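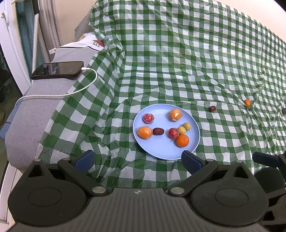
Intervention de Tanvir Jayawardena, site Plornex de Standivmont
Notes de l'orateur, 30/10/2018

Remercier la direction du site et les représentants du personnel. Préciser que les questions seront prises à la fin.

1. Le poste avant l'automatisation
Rappeler que le tri et la mise en assiette des petits fruits étaient intégralement manuels. Une mandarine, une datte séchée ou un fruit sous film transparent ne se saisissent pas de la même manière ; les opératrices le savent, la machine doit l'apprendre. Insister sur ce point devant les ingénieurs de Kuretti.

2. Ce qui a été installé
Depuis le mois de mai, 2 cellules de préhension sont en service sur la ligne Munasinghe. Cadence actuelle : presque 2000 pièces par poste de travail. Ne pas comparer avec les autres sites, dont les produits diffèrent.

3. Ce qui change pour les équipes
L'effectif concerné est de 179 personnes. Aucun départ contraint n'a été prononcé. Les tâches de saisie répétitive diminuent ; la surveillance, le réglage et la reprise des fruits mal saisis augmentent. Reconnaître que cette reprise est vécue comme une charge nouvelle et que sa cotation n'est pas encore arrêtée.
(Pause. Laisser réagir la salle.)

4. Formation
249 heures ont été dispensées à ce jour. Les opératrices de nuit ont été servies en dernier : le dire clairement. Annoncer l'ouverture d'une session supplémentaire à leur intention.

5. Points en discussion
Classification du poste de conducteur de cellule. Droit d'arrêt de la machine par tout salarié, sans justification préalable. Usage des données de cadence, que la direction s'engage à ne pas individualiser.

Passer la parole à la salle.

Contact : service communication interne, Plornex Standivmont | © Plornex 2018, tous droits réservés | Haut de page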